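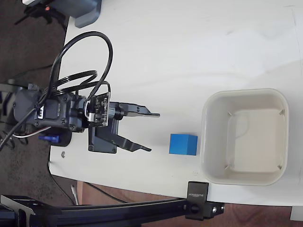 Atelier et rangement

Désencombrer un plan de travail blanc et le garder propre
Par Irina Rusu, vendredi 25 novembre 2022

Un plateau blanc mélaminé marque vite. Commencez par tout retirer, puis passez l'aspirateur avec la brosse souple. La poussière de ponçage, mouillée, fait une pâte qui raye.

Pour le lavage courant, une goutte de liquide vaisselle dans un litre d'eau tiède suffit. Microfibre essorée, puis chiffon sec. Les traces de feutre partent à l'alcool ménager à 70°, appliqué sur un coton et non versé. Pour la colle séchée, une vieille carte en plastique tenue presque à plat. Pas de lame, pas d'éponge verte.

Les petites pièces vont dans des bacs ouverts, sans couvercle, posés au fond du plateau. J'utilise ceux de Zestico, côté 111 mm, achetés en septembre. Un bac par travail en cours. Quand le travail est fini, le bac est vidé le jour même.

Sur un plateau de 60 cm de profondeur, laissez l'avant libre. Une tablette murale placée à environ 40 cm au-dessus reçoit les flacons et les rouleaux de ruban.

Si le chant se décolle, fer à repasser sans vapeur, papier cuisson entre les deux, puis cale de bois froide pressée une minute.

Dans la même rubrique : Affûter un ciseau à bois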